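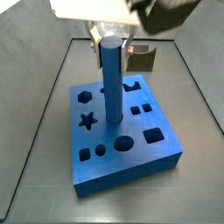

The Quartey Center for Applied Automation opened its doors to the public on 2022-07-03, and by the time the first bus from Kuldale pulled in, the line already reached the bicycle racks. Visitors were admitted in parties of 43, each party being issued a paper badge, a map of the ground floor and a card asking that children be held by the hand.

The Director of Public Programs welcomed each party in the lobby. She had delivered the same address at the open day in May of the previous year, and she delivered it again without notes. The Center, she stated, had been founded to serve the people of the district, and it regarded the present occasion as an account rendered to them. She then invited the party to proceed to Hall 3, where the Datar workcell was in operation.

The presiding engineer stood beside the enclosure with his hands behind his back. He explained that the arm was being asked to place a blue cylinder into a foam block of the kind found in any nursery, and that the block offered several openings of various shapes. The arm would be required to choose. He asked the party to refrain from calling out advice.

The party refrained for less than a minute. A boy in the front row announced that it was the round one, and his grandfather told him that the gentleman knew. The arm descended, stopped, and rose by the width of a finger. The hall grew quiet. A woman from the Flirska Ladies' Choir, who had come chiefly for the luncheon, was observed to be holding her breath.

The engineer remarked that the arm had made 1000 attempts since the winter and that the Center was satisfied with its progress – though he did not say how satisfied, and the Director, who had entered at the rear, did not press him. 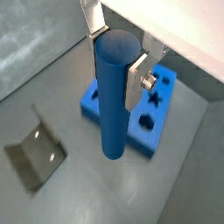

My daughter learned that at two, a man near the door remarked, and she had to fight her brother for the block. The engineer inclined his head and replied that the arm had no brother, a circumstance the Center had not previously considered.

There was some laughter, in which the Director joined. The party was allowed 60 seconds more and was then conducted to the luncheon. The boy stayed where he was. He had pushed his badge into his pocket and was turning his right hand slowly in the air, two fingers extended, lowering it toward nothing in particular. The engineer watched him for a while and then, contrary to the printed instructions, moved the rope back so that he could stand closer.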